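Living Well With Someone: Evening Course, Olon Hall
Handout 4: The small bids for attention
June 15, 2020

Welcome back, and well done for getting through Handout 3, which I know was a long one (money always is!). This week is my favourite in the whole course. We're looking at the tiny moments in a day when one partner reaches out and the other either notices or doesn't. I could talk about this until the lights go off.

1. What we mean by a bid

A bid is any small attempt to get your partner's attention, interest or comfort. "Look at that dog." "My shoulder's sore again." A sigh from the other end of the sofa. A foot pushed against yours under the table. Most bids are so slight that the person making them wouldn't call it asking for anything, and that is exactly why they're easy to miss.

There are three ways a bid can be met:

Turning towards: you look up, you answer, you push your foot back.
Turning away: you carry on scrolling, or you didn't hear.
Turning against: "Can't you see I'm busy?"

Turning towards doesn't have to be grand. "Oh yes, he's lovely" is a perfectly good answer about a dog. The lovely thing is how little it costs, and how quickly people start making more bids once the first few get an answer.

2. Why turning away hurts more than people expect

With a sharp answer, at least you know you were heard, and there's something to argue about later. With silence you're left guessing. Did they hear? Do they care? After enough guessing, many people simply stop making the small bids and save everything up for one large one, which then comes out as a complaint. If you've ever had a row about a teaspoon, look back through the day before it and count yourself lucky if you can't find four or five missed bids.

I should add that everybody turns away sometimes. You were reading, you were tired, the baby had just gone down. A missed bid isn't an insult. What matters is the general run of things over weeks and months.

3. The Skondstead diary

Those of you who joined in April will remember the listening diary. The Skondstead diary is its bigger sister, named after the village where I first ran this course, and it's the main homework for this week. Each of you keeps your own, separately, for five days. Write down:

- one bid you made, and what came back
- one bid you noticed your partner making
- one you think you missed (be kind to yourself here)

Keep each entry short. The Skondstead group wrote 1706 entries between them over the years I taught there, and the most useful ones were hardly ever longer than two lines. "Said the soup was nice. He smiled." That's a complete entry! The long ones tended to turn into letters of complaint, and we have a different week for those.

Please don't swap diaries until you've both finished. Reading each other's halfway through turns it into a competition, and I've watched very fond couples fall out over who noticed whose yawn.

4. Reading the bid under the bid

Some bids come dressed as something else. A question about the bins may be a question about the bins. It may also be "are we still a team?" You can't know for certain, so answer the plain question first and then leave a bit of room. Try:

"I'll do them after supper. You sound worn out, are you?"

And then wait. Count to five in your head if you have to. Quieter partners often need a gap before the real thing arrives, and chatty ones like me tend to fill it with our own news.

A word about sarcasm. "Nice of you to join us" is very often a bid, a rather prickly one, from someone who missed you. It takes a generous ear to hear it that way at the end of a long day, and I don't manage it every time myself.

5. Mornings and homecomings

If you only have the energy to change two moments in the day, choose the first few minutes after waking and the first few after one of you comes through the door. These set the weather for what follows. 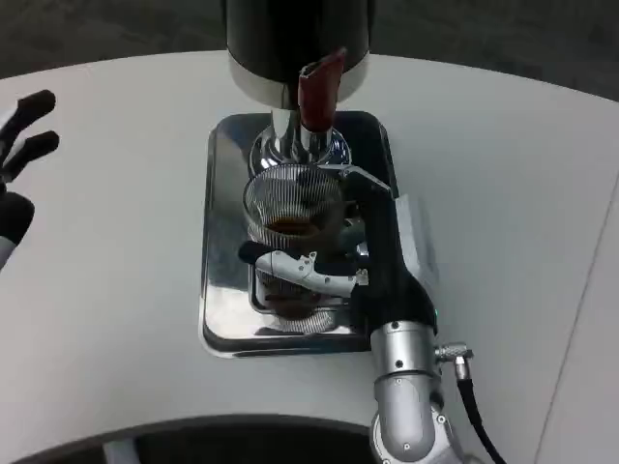 For mornings, learn one thing your partner has coming up before you part company. One is plenty. "You've got the dentist at ten, haven't you?" tells somebody they're being carried around in your head, and I think there are few nicer feelings. For homecomings, stop what you're doing and greet them properly before anybody mentions the post, the boiler or the children.

Couples on shifts, do this by note if you hardly overlap. A scrap of paper by the kettle counts. So does a text, though paper seems to get kept.

6. For next time

Finish the diary, read pages 152 to 165 of the Mahawong workbook, and try the pairs exercise at the end of that section (skip the part with the timer, it makes everyone giggle). We start Handout 5, on saying sorry, and you'll need a pen. If you've lost your workbook there are spare copies on the shelf in the Vondlow room.

Comments

We did the homecoming one all week and the dog now expects a hug as well. Really enjoying this.

Is it all right to do the diary on my phone? My handwriting is awful even to me.

Phone is fine! Just keep it somewhere your other half won't stumble on it before day five.

The bins example was a bit close to home. Thank you, I think.

Search this site Enter keyword Go

Contact | Copyright Olon Hall evening courses | Back to top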